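4. Standing the mug tree and hanging the mugs

You have reached the part of the Skulo guide where the thing starts to look like a tree. If it still looks like a bag of pegs, go back to section 3 and have another go at the post.

4.1 Before you begin

Choose a level surface. The Skulo copes well with tables and worktops, and badly with the top of a fridge that shudders each time it switches itself on. Leave a hand's width clear all the way round, more on the side where your largest handles will stick out.

CAUTION: Do not hang mugs with anything in them. We did not think this needed saying until November.

1. Set the round base down with the raised lip facing up. The lip catches drips. It is shallow, and will not catch a whole cup of tea, however slowly you pour it.

2. Hold the post near the bottom and try to turn it. If it moves, tighten the screw under the base by a quarter turn. Stop there. The screw always wins against people who carry on, and the wood always loses.

3. Press each peg home until the shoulder meets the post. A peg that falls out in your hand was not home.

4. Stand the mugs you mean to hang on the table beside the tree, right way up, and look inside them for teaspoons.

4.2 Hanging the first mug

5. Start with the lowest free peg. Starting at the top looks more impressive for as long as it takes to reach for the second mug.

6. Turn the mug on its side and bring it up to the post with the handle leading. Enamel mugs are light and forgiving, so use one for practice if you have one.
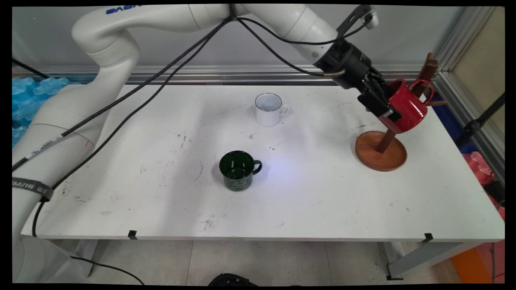 Fig. 7. Red speckled enamel mug, held sideways at the post.

7. Pass the loop of the handle over the end of the peg and lower the mug until the peg takes the weight. Let go gradually. Confidence can come later.

8. Hang the next mug on the opposite side. Carry on swapping sides until you run out of pegs or mugs.

NOTE: Each peg is rated for one mug of up to 400 g, empty. Mahsa Vahidi in our workshop has had two on a single peg for years and would like it known that this is not advice.

NOTE: Handles with an opening too narrow for the peg will not fit. Pushing harder makes the opening larger, but only once.

4.3 If the tree leans

A slight lean usually means all the heavy mugs are on one side. Share them out. If it still leans when bare, check the surface, then the screw, then the surface again.

If it leans after all that, write to Keerthana Raju at the address below, quoting part number 373 for the base or 115 for the post. Spare pegs come in packs of 3, on the grounds that you will lose one straight away.

Skulo mug tree guide | Prembridge Household, Spares and Repairs Desk | All rights reserved | Back to top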